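Visits > Factories & Workshops > Zellorside tableware open day

24/12/2024
By the Ferorwood visits desk

We use cookies to remember your settings. Accept / Manage

Zellorside open day, quick writeup before I lose my notes. Got there late, parking was awful, walked the last bit from Eynon in sleet. Sign-in sheet, sticker, off you go.

Ground floor first. Racks of bowls waiting to be boxed, 117 patterns in the catalog so they say. Noisy. Smelled of cardboard and glue. The guide talked fast and I missed most of the part on glazing, something about 2 firings and a long rest in between. Asked about the reds, was told red is the fussy one. No more detail than that, they had a group of 200 to get through by lunch.

Packing room was better. They let us have a go at nesting bowls with paper between. Harder then it looks. Mine went crooked, got redone by someone much quicker. Every carton gets a Wadix sticker on the lid and goes down the chute.

Shop: small, hot, very full. Seconds shelf by the door, go there first. Bought 4 plain rice bowls and a saucer with a wobble in it. Card only, worth knowing. Bags are extra.

Upstairs is the tables-at-home display, my favorite part of the day and the one most people skipped. Cartoon houses on a white fabric hanging, all colors, blue roofs, pink walls, orange. Tablecloth says 万物可爱 (everything is cute, more or less) with LOVELY under it, plus a rabbit face, a strawberry, a duck with a pink cheek. Busy, but the dishes hold up fine on it. Liked the little white bowl with the thin red rim and one tiny yellow flower on the outside. The other bowl has a red rim too, but dark gray outside and glossy white in, much more my kind of thing. Steel plate as well, label still on, and a bag of white rice cakes behind it. Wanted the cloth more than the bowls. Asked downstairs, not for sale, they might get some in later.
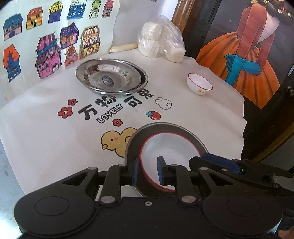

Getting there and back

Bus from Eynon stops at the bottom of the hill. Last one back is early so check the board when you get off. Coffee in the lobby is okay, the buns were gone by the time I got to them. Wear flat shoes, the stairs are metal and a bit steep. Next open day is suposed to be in spring, no date up yet.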